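The Inventory at Dostel

By order of the house, the effects of any departed resident were to be entered on a single sheet. Miss Subramaniam, who had kept the register for 12 years, began with the tray.

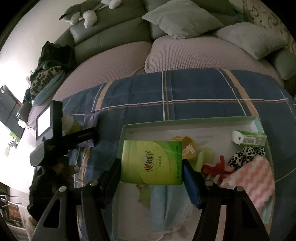 She wrote "tissues, one pack" and "face mask, light blue," and then stopped. The form offered no line for a cloth with pink and white zigzags. Mr. Aerts advised "sundries."

"She would have objected to sundries," said Miss Subramaniam, and wrote the words out in full.

The table remained – it was entered last, on page 67.

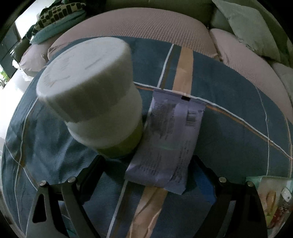

The white jar and the purple packet, as entered.

The sheet was signed and sent to Vidgate in April.

Contact the Editors | © Grasent Quarterly | Back to top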